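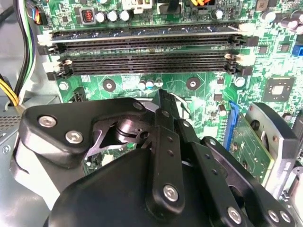
A desktop computer with its case open, showing the green motherboard and a bank of memory slots, one of them filled.

Old desktop computers that have been sitting in lofts and spare rooms all over Tikcombe are getting another go, thanks to a repair morning that has settled in very nicely at the Clanell Rooms on Stellton Road.

The mornings were started in June by Yoon-hee Min, who spent years mending office machines and says she still can't walk past a computer on the pavement without wanting to have the side off it (her family have learned to cross the road). She takes up to five machines at each session, and people are very welcome to pull up a chair and watch, or better still have a go themselves.

Memory is what she gets asked about most. "People tell me their computer has gone slow and they'll have to buy a new one, and then we open it up and there are slots in there with nothing in them," she said. "You ease the little latches back, line up the notch and press down evenly. It does take a firmer push than you'd think, and everybody pulls a face the first time!"

Finished machines that their owners no longer want are passed on to families through the Hollenstein Centre, and two went off last month with keyboards and mice.

Spare memory, cables and small screwdrivers are always gratefully received. Doors open at 10am, and there is tea.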